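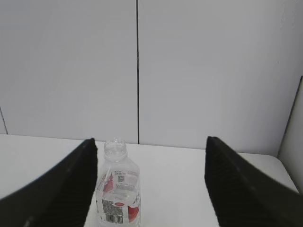 Home | Notebook | Grasping | Planner | Tools | Search

December, Flosau bench, after lunch

OK so the clear bottle is back on my plate. Brivus (our grasp planner, for anyone reading this cold) loves mugs and boxes and falls apart on transparent stuff. The depth map has a hole in it where the plastic should be, and then the centroid gets pulled toward whatever is printed on the label. So I'm trying the dumb fix first: take the silhouette from the Jaunzems segmenter, fit a vertical axis to it, and servo until that axis sits midway between the fingertips. No closing until the error is under 5 pixels!

Loop rate is 60 Hz with the mask cached, nearly 70 if I turn off the overlay drawing. Plenty either way.

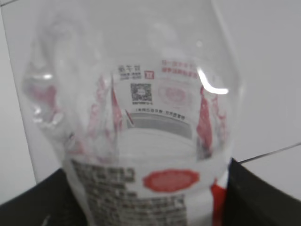 Page last changed: December, 4:40 pm

Up close is where I still don't trust the mask. The red print smears into tall streaks through the plastic and the QR code from the far side shows up in the middle of the bottle, so any keypoint tracker would go chasing that. Plan is to freeze the axis estimate once the bottle fills most of the view and go on finger position alone from there.

To do:
- 2 thresholds for the freeze, with hysteresis, so it doesn't flap
- log mask area next to gripper width
- port the config over to Reltidska (ugh, the YAML)

2 comments | 5 shares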